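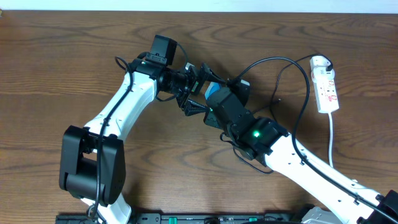

Skirnmont Growers Network Opens Organic Transition Fund

The Skirnmont Growers Network will begin accepting applications in January for a fund that helps small farms move to certified organic production. Grants of up to $1,000 will be available toward inspection fees, soil testing and approved seed.

The fund is supported by Unetti, a wholesale buyer of organic grains and dried beans, and by member dues. Farms of 200 acres or less may apply, including those already in the first year of transition.

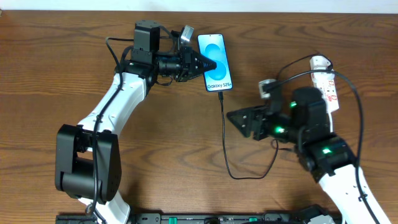
A smartphone on a wooden tabletop between two robot arms.

"Many growers farm without synthetic inputs already and stop at the paperwork," said Berhanu Derese, program director of the network. "The fund is intended to carry them through the inspection and the record keeping that comes before it."

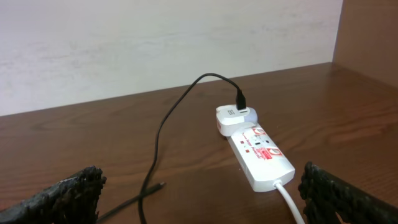

How to Apply

Applicants must submit a field history, a simple crop rotation plan and a list of all materials applied to the land. Forms may be completed online or requested by mail from the network office. Applications will be reviewed in the order received, and growers will be notified in writing.

Kerstin Strömberg, who oversees certification support, will hold an information session at the Cutari Grange Hall on Tuesday at 5 p.m. The session is free and open to nonmembers.
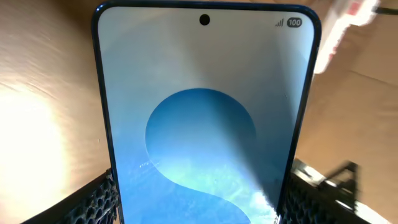 Nine farms took part in a trial round of the fund last year, among them the Ó Flaithearta orchard, which received support for soil testing and new cover crop seed. Participating farms will be asked to host one field visit during the growing season. Questions about eligibility should be directed to the network office during regular business hours.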